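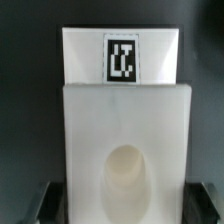
Session 4: Comparing wrist cameras and fingers on the marker block

Handout for the lab group. Notes by Asger Kirkegaard; bench questions to Ka-ming Cheung.

Task

The arm comes in from the front, finds the square marker on the white card, and lines up so that one black finger is on each side of the white block. You then close, lift, hold and put back. Run the task with both finger sets, Skidmont and Sarkar, and with both cameras. Do not change the finger set and the camera between the same two runs, or you will not know which one made the difference.

Before you start

Load the marker size from the label sheet into the controller. Measure the black square only. The white margin and the dashed cut line are not part of it. A wrong size gives a wrong distance, and the arm will stop short or go too far.

Check that the card is flat. A bent card shifts the corners the detector looks for, and the angle reading suffers first. Note any bend on your sheet and press the card flat before the next set.

Lighting

The block is white and lets some light through, so its side edges can be faint to the camera. Against the dark wall they are easier to find. Keep the lamp where it is for a full set. If you move it, start the set again.

Runs

Do 13 runs for each pairing. Stand-off distance is 200 mm from the marker. For each run write down:

- whether the marker was found on the first try
- the sideways error before closing
- whether the fingers touched the block together or one after the other
- any slip during the hold

Last March the Wollerstead group lost 2 runs in their first set to soft focus. The marker was still read, but the corner positions jumped between readings. If yours do the same, average 11 readings before the final move and say so in your notes.

Grip height

Keep the grip height the same for both finger sets. The oval recess in the front of the block is not a grip point in this session.

Hand in the run sheets and the Matport log file by July 26, 2026. Plots are not needed.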